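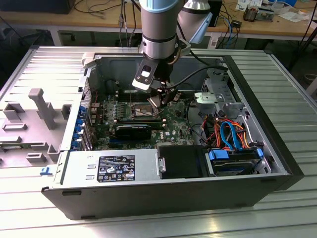

Fig. 1. Dell tower on its side, side panel removed.

Kalavico Workshop Course, Unit 3: The inside of a desktop computer
Handout for the practical lesson, 2018-09-28

Please read this sheet before you come to the bench. In the lesson we have 25 minutes for looking and naming, and 30 minutes for taking out the first parts. No part is removed in the first half.

Before opening
Shut down the computer, pull out the power cord and press the power button one time for a few seconds. Lay the case down with the opening side up. Touch bare metal of the chassis before you touch any board, and do it again each time you come back from your chair.

Finding your way
Always begin with the power supply, because it is large and easy to recognize. In Fig. 1 it is the silver box with the black label. Read the label on your own machine and copy the input voltage to your worksheet. The power supply itself stays closed in this course. Inside it there can be a dangerous charge also after the cord is pulled.

Next, find the motherboard. In Fig. 1 it is green, and the memory slots make a row near its top. The black card which lies across the middle is a low-profile graphics card. "Low-profile" means that the card is less high than a normal one, so it fits also in a slim case. At the rear you see blue plastic clips for the expansion slots. On many office computers such clips replace the screws. Open the clip first, then pull the card straight, with two hands and without bending.

The hard drive sits in blue plastic rails. Students often search for screws at this place and lose time. Press the rails lightly and try if the drive moves. If it does not move, stop and ask.

Cables
Two kinds are important today:
Power wires – in Fig. 1 orange, red and yellow, above the hard drive.
Data cable – the blue SATA cable in the same place.
Hold the plug and never the wire. Some SATA plugs have a small metal spring, which must be pressed down before pulling. Make a drawing of each connection before you open it. A drawing with pencil is enough.

Worksheet
Write the inventory number of your machine at the top (the demonstration machine is 1277). Then make a table with the name of the part, its place in the case and how it is fastened. Leave the last column empty, we fill it together in Unit 4.

Vocabulary to learn: chassis, bezel, drive bay, bracket, heat sink, socket, latch.

Bring the completed worksheet to room Skirnstead.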